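4.2 The open day

The Lindotham open day drew 200 visitors, most of them, we suspect, for the sandwiches. Our part was bedroom tidying with hand-held grippers, and anyone over 8 could have a go after a short briefing. Deciding what counted as trash took up most of the briefing and all of the arguments.

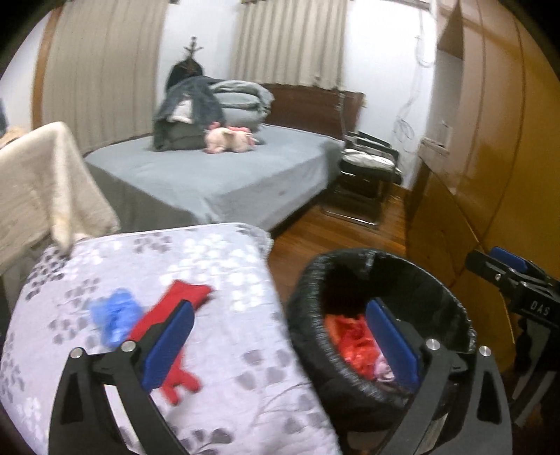 Eirini Papadakis remarked that she had seen teenagers do the same job slower with two good hands, and asked whether the gripper would at least complain less. We recorded this under "general feedback."

Sorting rules came from the Fladen protocol, which is firm on bottles and silent on gloves. Visitors filled the silence themselves. Pieter Wuyts held that a single glove is trash by definition; the next person in line held that it is half a pair. Boxes and bags caused less philosophy but were more awkward to grip, and soft items lying against them made every approach a negotiation.
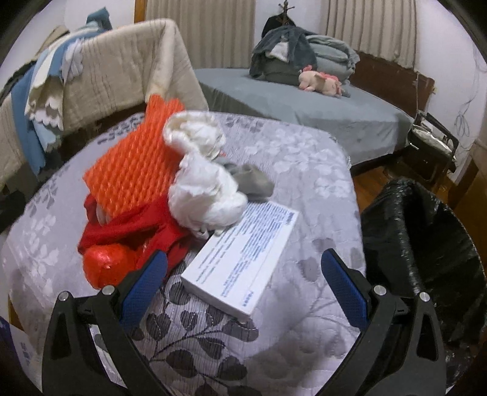 Figure 3. Gripper at the bedspread, with a white box, a crumpled plastic bag and a red cloth between and beyond the fingers.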